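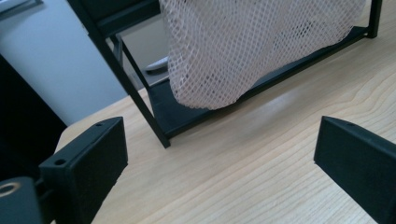 Wirmont Appellate Records Project
Progress report to the Rorska Fund
Reporting period ending July

1. Scope of this report

The grant pays for the review and completion of trial records in criminal appeals from the Codby and Craddock courts. An appeal enters the project when either side, or the clerk, reports that the record sent up from the trial court is incomplete. Typical defects are a missing transcript volume, an exhibit list that does not match the exhibits, or a sidebar conference that was recorded but never transcribed.

This report covers intake, completed work, spending and the changes to the work plan that need the Fund's approval. Case names are omitted. Two of the appeals are under seal and appear in the totals only.

2. Intake and status

The project has accepted 135 files to date. Codby accounts for most of them, as expected from its larger criminal docket. Craddock began referring files late in the previous period, after its clerk's office adopted our referral form.

Each file is assigned one of four status codes: open, waiting on reporter, waiting on court, or closed. A file is closed when the completed record has been certified by the trial court clerk and accepted for filing in the appeals court. We do not close a file on delivery of a transcript alone. The distinction affects how our numbers compare with the clerk's monthly sheet, which counts a transcript as complete on the day it is received.

Twelve files are waiting on a court ruling. In each of them the audio for part of the hearing cannot be found, and the parties have been asked to submit an agreed statement of what was said. Where they cannot agree, the trial judge settles the statement. No deadline applies to that step under the local rules, and the project has no means of setting one.

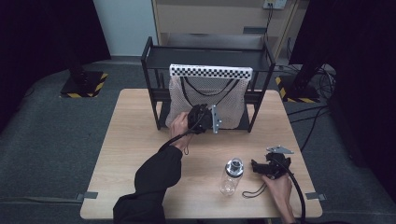
Table and rack with mesh bag, Codby.

3. Transcript work

Transcription of the older Codby audio is slower than planned. The recordings were made on separate channels for the bench, the witness stand and each counsel table, and the channel labels were not kept the same from one courtroom to the next. The transcriber has to identify the speakers before typing can begin. We have written a short labeling guide and attached it to every audio request sent out this period.

Five transcripts were returned for correction after proofreading. The errors were of one type: objections were credited to the wrong attorney. This matters on appeal, where the court may decline to hear a point if the party raising it did not object at trial. Corrected pages have been received for all five and the reporter's certificates reissued.

Craddock audio is cleaner and has caused no delay. The difficulty there is with exhibits. Photographs and lab reports were handed back to the prosecutor's office after trial under a standing order, and receipts were not always placed in the court file. Requests for copies are pending. 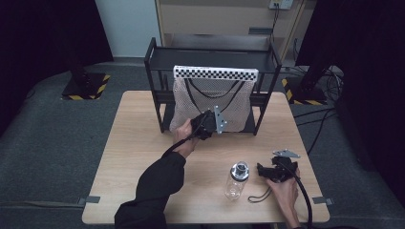
Prepared by Genowefa Krawczyk
Wirmont Appellate Records Project

4. Spending

Spending is below budget on transcription and above budget on copying and certification fees. The copying overrun comes from Craddock, which charges by the page for exhibits and does not waive the fee for appointed counsel. We ask to move the unspent transcription money to the copying line. The total award would not change.

5. Requested changes to the work plan

a. Extend the second stage by 2 months, to allow for rulings on the disputed statements.

b. Replace the planned training day for court reporters with a written checklist. Reporters in both courts said they could not be released from hearings for a full day.

c. Add juvenile transfer hearings to the list of eligible proceedings. The Codby public defender has asked for this. The added volume is expected to be small, but juvenile records need separate storage and a limited access list, and both would have to be in place before the first referral.

6. Next period

Work will begin on the oldest waiting files first, by date of notice of appeal. A revised status sheet using the clerk's definitions alongside ours will be sent with the next report, so that the two sets of figures can be read together. The draft checklist for reporters is with the Craddock clerk for comment.

Attachments: referral form, channel labeling guide, budget table.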